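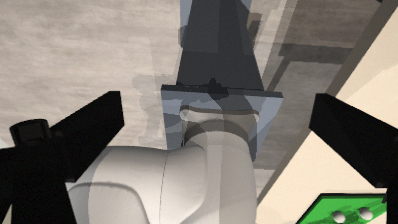

Subject: Re: [colar-build] Two arms, one bench, and where to put the green board

Hi all,

Sorry for the slow answer, I've been up to my elbows in the bench model and lost track of the list for a bit. For anyone who's just joined: I'm trying to get two arms sharing a table in the back half of my garage in Sirotham, and before I drill anything I'm doing the whole lot in simulation. The job for the first try is dull on purpose. There's a green platform with three white balls, and one of them has to be picked off a little black stand and put down next to the other two without anything rolling away.

Where I've got to so far: both arms load, both grippers open and close, and the bases sit on flat plates at the far edge of the table. I had them much closer together at first and the elbows kept trying to occupy the same bit of air (the simulator just shrugs and flings one of them sideways, quite a sight!). Moving the plates apart sorted most of that. The platform is in front of the left arm now, so that one does the picking and the other keeps well out of it until I trust the pair of them.

The control loop runs at 100 Hz, which the old desktop manages fine with shadows switched off and hates with them on. I keep switching them on anyway. With flat lighting I can't judge how far a fingertip is above a ball at all, and I end up nudging it down in tiny steps like somebody parking a caravan.
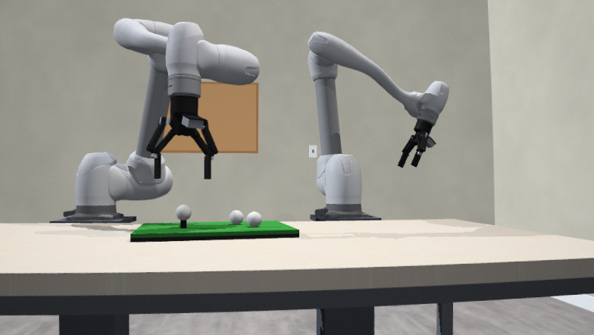 Dae-han Ok wrote on 26 Feb 2023:

I'd look at your contact settings before you touch the planner again. White balls on a hard flat surface will creep if the friction is even slightly off, and you'll blame the gripper for it. I lost most of a month to that. Also, have you checked what happens when both arms get a stop command in the same tick? Mine used to finish one move and then stop. And is your table the real size or the size you wish you had?

(end of quote)

Taking those from the bottom up. It's the real size, or it will be: 1,570 mm of worktop is what fits between the garage wall and the freezer, and I measured it twice because the first time I had the tape hooked on a paint tin. I did have a longer table in the model for a while and everything was lovely and reachable, so yes, fair question.

The stop command I hadn't checked, and you were right to ask. The left arm stopped dead and the right one carried on for a few ticks before noticing. It was the Drutel bridge script polling them one after the other. James had a patch for that sitting in his branch, so I've pulled it in and now they both stop together. If anyone else is using that script, get the patch before you go near hardware, please!

Contact settings, still fiddling. I left it running overnight with the balls dropped from slightly different heights and got 1,145 runs logged before the disk filled up, which was my own fault for saving every view at full size. Rolling friction was set to zero, so there's your creep. I've put in a small value and they settle much sooner, though I'm not convinced the number means anything in the real world. I'll have to roll some balls across a bit of worktop and time them.

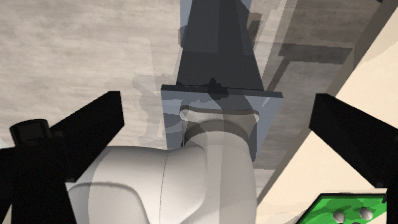 The other thing I'd like opinions on is how wide to open the fingers on approach. I've been sending them down fully open, and with two balls sitting close beside each other there's a fair chance of a finger landing on the neighbour. Half open would clear it, I think, but then my aim has to be much better than it is. Has anybody tried coming in at an angle, or with the wrist turned so the fingers go either side of the gap? I've only done straight down.

I'm also still undecided about bolting the bases. The plates in the model are simply fixed to the world, so they never budge, and my worktop certainly will. Somebody on here mentioned a steel strip running under the back edge a while ago (last May?) and I can't find the message. If that was you, could you send it again, with the bolt size if you still have it?

Config files are in the usual folder, the one with the bench in the name. Ignore the one ending in old2.

Cheers,
Pip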